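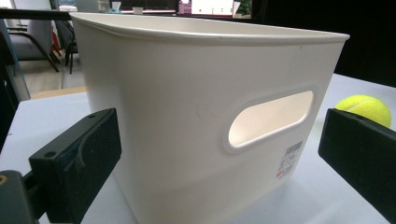 Storage bin, barcode label still on.

So I signed up for the doubles ladder at Grernoncombe again. I said last May that I was finished with it, I told everyone at work I was finished with it, and then the sign-up sheet went live on a Monday morning and I had my name on it before my coffee was ready. No willpower at all!

If you haven't played a ladder before, it's pretty simple. You challenge a pair above you, and if you win, you swap places. We started on rung 13 this time, which felt a little insulting until we lost our first match and dropped to the one below. My partner took it well. I sulked in the parking lot for a while and then ate a whole bag of pretzels.

The big change this season is the courts. They resurfaced over the winter with something called Wornari, and it's so much slower than the old stuff. My serve was never fast to begin with (the club's radar thing has always been kind to me) and now it just sort of sits up and waves at people. On the other hand, I can get to drop shots I would have waved goodbye to last year, and my knees don't ache the next morning. I'd call it a fair trade, although my partner, who lives for a flat hard serve down the middle, would like the old courts back please.

I also restrung my racket. I'd been using the same Famora string forever, mostly out of laziness, and the guy at the shop talked me into going 2 pounds looser. I didn't think I'd feel any difference. Well, I hit my first three forehands over the back fence – not the baseline, the fence – and then somewhere in the second set it all clicked and I was hitting these lovely deep balls with hardly any effort. I'm keeping it for now. Ask me again when it's windy.

We've got two matches coming up that I really want. One is against the pair from Murín, the club across the river, who lob everything. Every single ball! They lobbed us off the court last summer and were very cheerful about it, so I've been practicing overheads against the wall until the light goes. The other is against a pair of teenagers and I don't expect to win that one, I'd just like to take a set.

Oh, and the online rankings finally updated. I'm number 1462 in the region, up from somewhere so far down that I had to keep clicking "next page" to find myself. I took a screenshot and sent it to my mom, who wrote back asking if that was good.

Court is booked for seven tomorrow evening, and I still need to buy balls.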